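作業ノート 2024年6月1日
件名：ハンドグリッパー型収録キット「Ridutis」評価機、衣類たたみでの試用

朝のうちに開梱と充電まで済ませてあったので、すぐ机に向かった。貸出元はGriltau。貸出期限は7月まで。契約の窓口はChutima Phrommaさんで、見積もりの条件についてもこの人に聞くことになっている。

今回見たいのは次の点。
・布物を扱ったときの指先の食いつき
・両手で一台ずつ持って続けたときの疲れ
・本体の時刻合わせと、書き出したデータの抜け
・サポート契約を付ける価値があるか

比較対象は去年入れたGatbergの旧型。あちらは引き金が重く、午後になると握りが浅くなる人が出た。記録としては残っているが、後半のデータはほとんど学習に使っていない。

準備メモ
机には生成りの布を敷いた。素の天板だと薄い生地が滑って、指を閉じた時点で逃げる。布を敷くと摩擦が増えて条件が甘くなるので、あとで素の天板でも同じ課題をやる。対象は青いシャツ。色の濃い服は折り目の影が出にくいという話を前にChareonsuk側から聞いているので、濃色と淡色は別の組にして記録する。

左右それぞれの原点出しは、指を全閉、全開、全閉の順で行う。説明書では全開からとなっているが、その順だと右手側の値が少しずれた。二回やり直して同じだった。説明書の版が古いのか個体の癖なのかは未確認。問い合わせ項目に入れる。

引き金の感触は旧型より明らかに軽い。戻りも速い。ただ軽すぎて、持ち替えのときに意図せず少し閉じることがある。ログでは小さな山として出るので後処理で消せるが、現場で気づけるようにしたい。手首のバンドはきつめに締めたほうが安定した。緩いと本体の重さで手首が先に下がり、指先の向きが収録の頭と終わりで変わってくる。

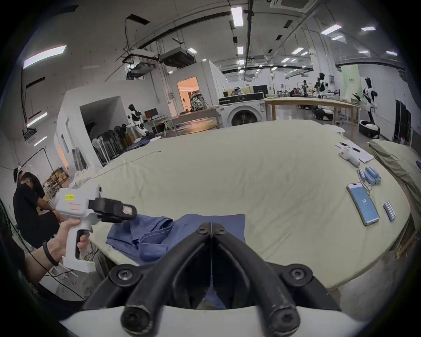 収録の手順（暫定）
一　服を机の手前に置き、形を崩した状態から始める。毎回同じ崩し方にしない。
二　収録開始を押し、両手を机の外で一度止める。この静止が頭出しの目印になる。
三　袖を先に内側へ入れる。裾からたたむやり方は別の課題名にする。
四　つまみ損ねても止めない。そのまま直して続ける。やり直しの動きも残しておく。
五　たたみ終えたら手を机の外へ戻し、終了を押す。
六　失敗扱いにする場合だけ、紙の記録票に印を付ける。途中でデータは消さない。

四については意見が分かれている。直しの動きを混ぜると学習が濁るという考えと、実機はどうせ失敗するのだから直し方も要るという考えがある。自分は後者に寄っている。ただし印は必ず付けること。後から動画を見て失敗を拾うのは時間がかかりすぎる。

課題の名前は「物・動作・向き」の順で付ける。前回は人によって順番が違い、集計のときに手で直した。略称も使わない。

試用の結果
ここまでの収録は231本。うち書き出しで止まったのが2本。どちらも長めの収録で、転送中に接続が切れたときのものだった。再接続すると続きから送られるはずだが、2本とも最初からになった。データ自体は本体に残っていたので実害はない。ただ、現場で何人も並んで収録するときにこれが起きると待ち時間が積み上がる。

電池は予想より持った。残量の表示は半分を切ってからの減り方が急で、表示を信用しすぎないほうがよい。交換は一本ずつではなく組で行い、使った組には印を付けて分けておく。混ぜると左右で先に落ちる側が出て、片手だけ記録のない収録ができる。旧型でこれを何度かやった。

指先について。平らに置いた布の中央をつまみ上げる動作が、今回いちばん確かめたかったところ。旧型の指は先が厚く、薄い布だと二枚まとめてつまむか、何もつまめないかのどちらかになりがちだった。Ridutisの指は内側に湾曲していて、上から当てて閉じると布が先端に寄る。厚手の生地ではまだ試していない。タオル地と裏起毛は次回に回す。

気になる点は、つまんだ後の離れ。指を開いても生地が片側に残ることがあり、手首を少し振って落とす癖がつきかけた。この癖がデータに入るとロボット側でも同じ振りが出るので、見つけたらその場で言うこと。開いてから一拍待つだけでだいたい落ちる。
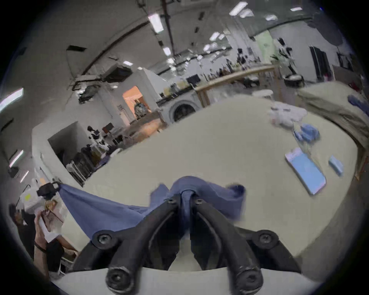

布の中央をつまんだところ。指先で布をつまんでいる。

時刻合わせ
左右のずれは許容内。頭出しの静止区間で合わせ直すと、さらに詰まる。自動補正を入れた状態と切った状態の両方で書き出したが、短い収録では差が見えなかった。長い収録で比べないと何とも言えない。

書き出し形式は二種類から選べる。うちの変換スクリプトは片方しか読めないので、今のところ選択の余地はない。もう片方のほうが容量は小さいらしい。対応させるかどうかは購入が決まってから考える。変換時に課題名の日本語が化ける件は、設定で文字コードを指定したら直った。初期値のままだと必ず化けるので、新しい端末に入れる人は最初に確認すること。

費用と契約
見積もりは三案来ている。本体のみ、本体と年間サポート、それに収録代行まで付いたもの。代行は要らない。うちの課題は途中で何度も変わるし、説明する手間のほうが大きい。
年間サポートは迷う。替えの指先が50組付くのが大きい。消耗の速さがまだ読めないが、旧型の減り方をそのまま当てはめると一年では使い切らない。一方、転送の不具合のような件はサポートなしだと返事が遅くなると言われている。
最終的に集めたい本数は約1087本。これは課題表の欄を全部埋めた場合の数で、似た課題をまとめればもう少し減る。今の進み方なら貸出期間内に届かなくはないが、期間中に全部取る必要はない。評価の結論を先に出す。

Phrommaさんへの問い合わせ（下書き）
・原点出しの順序。説明書の版と本体の組み合わせで違いがあるか。
・転送が切れた後の再開。最初から送り直しになるのは仕様か。
・指先だけの追加購入は可能か。最小の注文数。
・引き金のばねを重いものに替えられるか。
・貸出機をそのまま買い取る場合の値引き。

残り作業
素の天板での再試験。タオル地。濃色と淡色の比較。長い収録での自動補正の確認。左利きの人に一度持ってもらう。記録票の印の欄が小さいので作り直す。手袋をはめたまま引き金が引けるかも、ついでに見ておく。

旧型の充電器はRidutisには使わないこと。差し込めてしまうが電圧が違う。棚の旧型用の箱に戻し、蓋に型名を書いておいた。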